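Section 4: Setting up the label printer and printing your first batch

By now you should have Dilia installed on your computer and at least one room in your catalog, even if that room has only a couple of things in it. If you skipped Section 3, go back and do the room part. I'll wait. The printer setup wants to know which room to put on the label, and it gets stuck on a blank screen if there isn't one.

I wrote this section with the small Hidero printer on my desk, the one with the lid that opens toward you. The older model has the lid on the side and a switch on the back, and I've noted where the steps are different.

What you need before you start

The printer and its power cord
The USB cable (you can go wireless later, but please do the first run with the cable)
A roll of labels, up to 500 on a roll depending on the size you bought
A pair of scissors
A few things you'd like to label

Loading the roll

1. Unplug the printer. I know, I know, I leave mine plugged in half the time too, but the cutter is sharp and it moves as soon as the lid clicks shut.

2. Press the two tabs and lift the lid. On the older model, slide the lid to the left first and then lift.

3. Take off the strip of tape holding the roll closed. Cut the first label off square if the tape tore it.

4. Drop the roll in so the labels come off the top, printed side facing you. There is a little drawing of this inside the lid and it's correct, though you may have to tilt it to the light to see it.

5. Slide the green guide in until it just touches the roll. If you have to push, you've gone too far.

6. Pull a thumb's length of label past the cutter, close the lid and plug the printer back in. You should hear two short beeps.

Caution: Keep your fingers and any long sleeves clear of the cutter while you close the lid. Never reach in with the power on to fish out a stuck label.

Note: One long beep means the roll is in upside down. Open up, flip it over, try again. I still do this more often than I'd like to admit!

Connecting to Dilia

7. Plug the USB cable into the printer first and the computer second.

8. In Dilia, open Tools, then Printers, then Add. Wait for the name of the printer to show up in the list. Mine takes long enough that I usually go and fill the kettle.

9. Click the name once, choose your label size from the menu and click Save. The size is printed on the cardboard core of the roll, and also on the box if you haven't thrown it out yet.

10. Click Print Test. You get one label with a border and a row of numbers. Check that the border shows on all four sides. If one side is missing, go back to the label size and pick again.

If Dilia gives you error 423, another program has hold of the printer. Close anything that might be talking to it – photo programs are the usual suspects, and so is a second copy of Dilia hiding behind the first one – and click Retry.

Deciding what your labels say

You can print almost anything, but I'd keep it short. Mine have the room on the first line, the item name on the second and the number at the bottom. Yu-na Nam, who tested an early version of this guide on her late aunt's house, put the shelf on the label too, and then moved all the shelves. She ended up reprinting 784 labels over one very long December. So I leave the shelf off and keep it in the catalog, where changing it takes a few clicks.

11. Go to Labels, then Layout. Drag Room, Name and Number into the box on the right, in the order you want them.

12. Set the number style. Plain is fine for most homes. If you expect to go past a thousand things, turn on the comma, which makes the long ones much easier to read out to somebody across the room. My own catalog stands at 3,631 and I'm glad of that comma every time.

13. Click Save Layout and give it a name you'll recognize later.

Printing and sticking

14. Pick a small batch for your first go. One shelf is plenty. Tick the items in the list and click Print Selected.

15. Let the whole strip come out before you tear anything off. Pulling on it while it's moving makes the print slant.

16. Wipe the spot where the label will go with a dry cloth, then press from the middle outward.

Caution: Don't stick labels straight onto soft toys, painted surfaces, old paper or anything you hope to sell. Use a tie-on tag for those. The Sung tags with the cotton string fit this printer's small labels nicely, and Casgate makes a plainer one that costs less.

Note: For framed pictures, the back of the frame is the place, low down on the left. For boxes I like the short end, so I can read it when they're stacked. Trays and baskets get a label on the container, and I only bother with the contents if they're going to stay put.

17. When a shelf is done, go back to the list and click Mark as Labeled. The items turn gray. If you need to stop partway through, click Pause Batch before you close the lid of your laptop, or Dilia will think the whole batch went through.

Open shelves and floors both count as places in Dilia, and you add either one under Rooms, then Places.

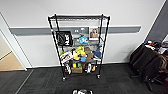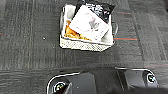
Can I change an item's room after I've printed its label?

You can change it whenever you like. Open the item, pick the new room and click Save. The number stays the same, so the old label will still find the right entry when you type it in. If you want the new room name on the label as well, tick the item and click Reprint, then peel off the old one before you stick the new one down.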